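Pitthorpe Shop Fittings
Home > Produce Display > Stands > Posto Tilted Produce Stand

Posto Tilted Produce Stand
Wood on a black metal leg frame
In stock. Ships flat, arrives heavy.

The Posto is a stand for selling vegetables. We mention it up front because a surprising number of the stands we get asked to match were designed for selling stands, and look splendid until somebody puts a carrot in them.

It has shallow compartments, tilted toward the customer and set one behind the other, so the back ones can be seen over the front ones and the stuff at the rear has a fighting chance of being sold before it goes soft. The body is wood with a light, honey-colored front board. The legs are black metal, open underneath, and thin enough that you can get a broom between them. Whether anybody will is a matter for your staff meeting.

Who buys it

Farm shops, mostly. Small grocers. One garden center that bought a pair for seed potatoes and now keeps scented candles on them, which we have decided to live with. It also does well in delis and cafes that want a bit of produce near the door, where it suggests that the soup was made from something.

It does not suit a supermarket running pallets in off the truck. The compartments are shallow on purpose. If you want to tip in a sack of onions and walk away, look at our Ferri dump bin, a large and honest box with no further ideas.

How the compartments work

Each compartment is a tray with a raised lip at the front. Produce rests against the lip. Round things will still roll if you build them too high, and no amount of carpentry has so far changed the tomato's mind on this. Two layers is plenty for most items. Three is a pyramid, and a pyramid lasts until the first customer who wants the one at the bottom.

There are no fixed dividers running front to back. Early customers asked for them, we made some, and the same customers took them out in May when the asparagus came in and needed the width. You can put two different vegetables side by side in one compartment and let them meet in the middle. Loose dividers are sold separately for people who find this upsetting.

We photographed a dressed stand with carrots sharing a compartment with something long and green, and a red cluster up at the back. The yellow-tipped heads went at the front, stems to the right, with the decorated side panel showing at that end.
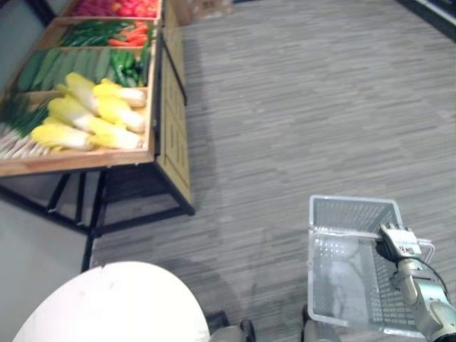

Dressing the stand

Put your best color at the back and your best shape at the front. Red carries across a shop, so it can afford the cheap seats. Anything with an interesting leaf or a pale stem belongs where people can bend over it and make up their minds.

Lay long vegetables side by side. Cucumbers thrown in at random look like an accident, and cucumbers laid in a row look like a decision. Carrots are the exception. They look fine pointing every which way and will end up like that by lunchtime regardless.

Bunched items with long tops, such as scallions or leeks, do best at an end where the greens can fan out. Don't tuck them under anything. They wilt and sulk.

Leave the price cards until last. Every shopkeeper we know does them first, then hides them all under the peppers.

The side panels

The panels are tall, with a rectangular pattern set into the face and a thin black edging all the way around. They started out plain. Baptiste Barbier, who draws our stands, felt that a customer lining up for the register spends a long time looking at the end of something, and that it might as well be worth the look. We argued about the cost for most of a winter. He won, and it is now the part people write to us about, so we no longer bring it up in front of him.

The panels need a wipe with a damp cloth and nothing stronger. The edging collects dust along the top. A dry paintbrush gets it out.

Specifications

Name: Posto Tilted Produce Stand
Height at back: 108 cm
Load: 15 kg per compartment, spread out
Compartments: 4, tilted, front to back
Body: wood, light honey finish
Frame: black metal legs and crossbars
Side panels: patterned inset, black edging
Use: indoors, on a level floor
Assembly: two people, preferably on speaking terms

Putting it together

Build the leg frame first, on its back, with every bolt finger tight. Stand it up, check it sits level, and only then tighten. If you tighten as you go it will rock, and you will blame the floor. It may well be the floor, but you should find that out the easy way.

The trays drop in from the back row forward. The side panels go on last. Keep them in their wrapping until then, and keep the box cutter away from whoever opened the other boxes.

All the bolts are one size. We used to have two sizes, and we used to have a full-time phone line.

Looking after the wood

The finish will handle the damp that comes off a washed leek. It won't handle a puddle. If you mist your produce, line the trays first. Wipe them down at closing and leave them empty overnight if you have somewhere cool to put the stock. Crushed tomato should come off the same day, while it is still food. Leave it over a weekend and it becomes part of the furniture.

Scratches on the front board are normal and come from rings, baskets and children. Rub them down lightly with fine paper, along the grain, and go over them with the touch-up oil that comes in the bolt bag. Yes, that's what the little tin was. Please stop sending it back.

Options and spares

Loose dividers, pack of four
Tray liners, black, cut to size with scissors
Price card clips, pack of 100 (you will lose almost all of them)
Replacement front board
Side panel, left or right, state which as you face the stand
Fultier crate shelf, fits between the legs, for spare stock or for the box of things you mean to sort out

Delivery and returns

Delivery is to the curb. The driver is alone and has a bad opinion of stairs, so have someone there to help carry. Check the side panels before you sign, as the corners are what gets knocked.

You can return an unassembled stand in its original packing. We will take back an assembled one if it's clean. The last one came home with a turnip in it, and we charged for the turnip.

Questions we get a lot

Can it go outside? Under a deep awning, on a dry day, and back in at night. Otherwise no.

Can I put two back to back? Yes, and plenty of shops do. Bolt the leg frames together through the rear crossbar holes and leave off any thought of moving them again.

Will it hold melons? A few. Put them in the front compartment, in one layer, and keep an eye on the total weight.

Do the vegetables come with it? No. We get this one more than you would think.

Page updated Wednesday, October 8, 2025. Prices are on the trade list, which you can ask for by email or at the Pitthorpe counter.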